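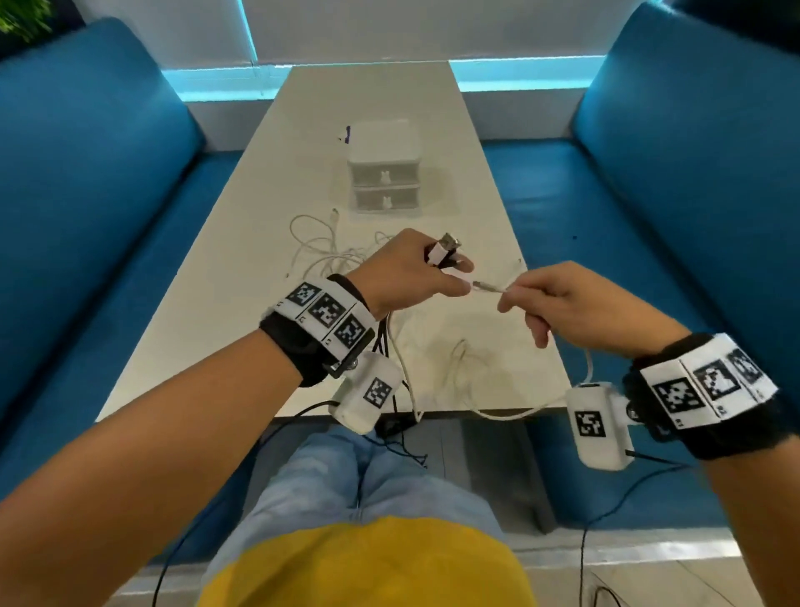 Torunn Løken wrote:
Bin the lot and buy new. Life's too short to audition cables one at a time.

gmoen_38 wrote:
Easy to say when it isn't your drawer. I've got twenty years of white leads in mine and I'm fairly sure one of them is the good one.

Torunn Løken wrote:
You have never identified the good one, Gøran. You told us about it in January and it was a myth then as well.

angelovski wrote:
Going back to the original question, which was how to sort them without losing a whole evening. Spread them on a big table, loops and all, and don't pull. Pulling is how you get the knot that needs scissors. Find one end, follow it to the other end, put that cable to one side. Repeat until your tea's cold.

Then pair up. Plug ends first, so you know what shape you're dealing with, and label each one with a flap of white tape round the fat end. Mine say things like CAMERA, LAMP and NOT THE LAMP.

Bongani B wrote:
Disagree about labelling the fat end. It lives behind the telly where you can't read it. Label the small end, or better still both.

angelovski wrote:
If I label both ends I've got no room left for the cable.

Bongani B wrote:
Thinner tape.

gmoen_38 wrote:
What about storage? I bought a Clitach cable tidy for 9 quid and it holds cables the way a colander holds soup.

W. Siqueira wrote:
Small drawers. I use a little two-drawer box that was meant for hair clips. Top drawer for leads that charge, bottom drawer for leads that also move files. Everything else goes to the recycling point at Hiltgate, where the man gives me a look.

And coil them loosely! Whoever wraps them tight round their hand and tucks the end through like a scarf is the reason they stop working at the neck.

Torunn Løken wrote:
I do that.

W. Siqueira wrote:
I know. You lent me one.

Bongani B wrote:
Two drawers would last me until lunch. I'm on a shoebox per decade. Freezer bags inside, one lead in each, device name on the bag. Ugly, but my mother-in-law can find the printer lead without ringing me.

Torunn Løken wrote:
So now you've got a box of plastic bags as well as a box of cables. Progress.

gmoen_38 wrote:
Update for anyone still awake. Got through the drawer. 38 leads, of which I could put a name to 20. One fits nothing in the house. It's in very nice condition so I'm keeping it.

angelovski wrote:
What shape is the small end? I might have the thing it goes to.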